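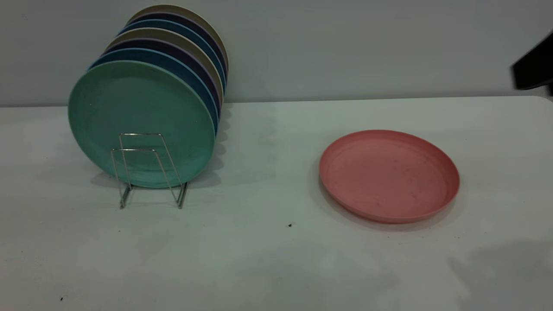
I finally got around to reading up on beets, which I have been eating most days since the end of winter. My doctor mentioned my blood pressure at my last checkup. It wasn't high enough for pills, but it was high enough for her to write it down and underline it. She told me to walk more, cut the salt, and look at what I was eating. Then she said, more or less in passing, that some of her patients had taken up beets.

So I went and looked. The short version is that beets have a lot of nitrate in them. Bacteria on your tongue turn some of the nitrate into nitrite, and the body can turn that into nitric oxide, which helps blood vessels relax. Spinach, arugula and celery have nitrate too. Most of the studies use beet juice, I suppose because it's easier to hand someone a bottle than to get them to eat a bowl of roots at the same hour every day.

The part I found interesting was the mouth bacteria. Strong antiseptic mouthwash can knock them back, and in some of the studies that seemed to cancel out a good part of the effect. I had been using mouthwash morning and night for years. I've stopped the morning one.

I also went to a talk at the Agyeman branch library on 23rd April, given by Amândio Barreto. He grows vegetables for a living and used to work in a plant lab, and he was careful about what he claimed. He said the drop in blood pressure in the trials is small, that it varies a lot from person to person, and that most of the trials are short. Somebody asked him whether beets were a superfood and he said he didn't know what that word meant. He spent more time on how nitrate levels change with the soil, the light and the variety, so that two beets of the same size can be quite different. I had never thought about that. I had assumed a beet was a beet.

He grows two kinds for market. One is Climwood, a round dark red one that keeps well, and the other is Lindosura, which is longer and paler and sweeter. He brought both, roasted and cut up, with toothpicks. I liked Lindosura better. Climwood tastes more like dirt, which some people want in a beet. I bought a bag of each afterward.

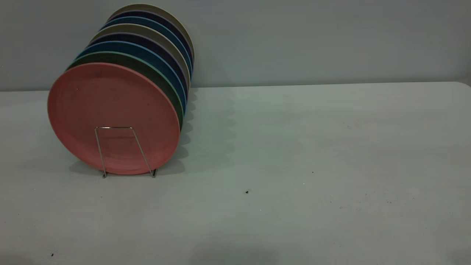
As for cooking them, I have tried most of the ways by now. Boiling is the one I grew up with and it's my least favorite. Nitrate dissolves in water, so you pour some of it down the sink with the red, and the beets come out a bit sad. Roasting takes a long time but you don't have to do anything. I wrap them in foil, put them in a hot oven and check after an hour with a knife. The skins rub off under the faucet. If they're small I leave the skins on.

Raw is fine too. I grate them on the coarse side with a carrot and an apple, then lemon juice and a little oil. It needs to be eaten the same day because it goes watery overnight. My sister adds raisins to hers. I don't.

I tried the juice for a while. A glass of beet juice is a lot of beet, and there's not much fiber left, and I got tired of it within a week. There are also powders. I bought a tub of one called Clolent, which cost 30 dollars and had 200 grams in it. It mixes pink and tastes like a multivitamin. The label doesn't say how much nitrate is in it, so I have no idea if it does anything. I'm going to finish the tub and not buy another.

Two warnings, both of which I wish I'd had earlier. The first is that beets can turn things pink that you would prefer not to see pink. It's harmless, but I had a bad ten minutes in the bathroom before I remembered dinner. The second is more serious. Beets are high in oxalate, and if you get kidney stones you should talk to someone before you start eating them every day. The greens are higher still. My brother-in-law has had stones twice, and he leaves them alone.

The greens are otherwise worth keeping, by the way. I threw them out for years. Cut them off when you get home, or they pull the water out of the root, and cook them like chard with garlic. They last maybe 4 days in the refrigerator. The roots go for weeks.

I've been writing down my blood pressure every morning before coffee. It's a little lower than it was in winter. I've also been walking to work and I stopped buying the salted crackers, so I can't say what did it — probably the crackers had as much to do with it as anything. The numbers jump around from one day to the next, and I've started using a 7 day average so I don't fuss over any single one.

I go back to the doctor in May and will bring her the notebook. In the meantime I still have most of the Climwood to get through. I'm thinking of pickling them with some onion and caraway. If anyone has a recipe that isn't too sweet, please leave it in the comments. The ones I've found all call for a full cup of sugar.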